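Sort a Toy Bin in One Afternoon

If your toy bin has turned into a soup of bricks, little cars and odds and ends, grab a table and dive in! I love this job, and it goes faster than you'd think.

Tip everything onto a bare tabletop, a few handfuls at a time. A full bin can hold 3,000 pieces, and nobody enjoys facing that all at once. Pull out anything already built first (cars, walls, half a spaceship) and park it in a corner of the table.

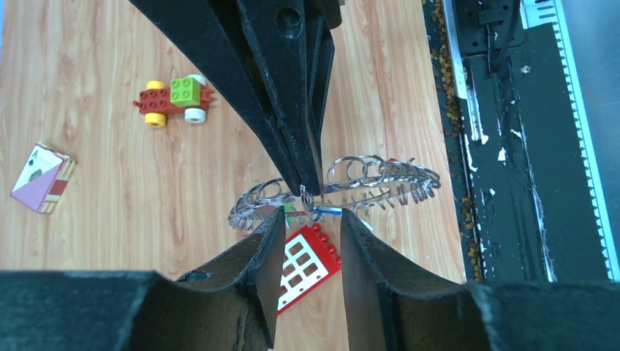 Next come the strays. Wire coils, hair ties, coins, whatever has wandered in, all go in one bowl. Lift coils slowly and give them a gentle shake over the table, as small pieces love to hide between the loops.

Now the special parts: windows, doors, wheels. These deserve their own box! I use the shallow 8-compartment one from Hattar, and windows get a section to themselves so the panes don't get scratched.

Plain bricks can go by color or by size. I'm a size person, but try both with a small pile and see which one you reach into more happily. Label the lids and slide everything back on the shelf.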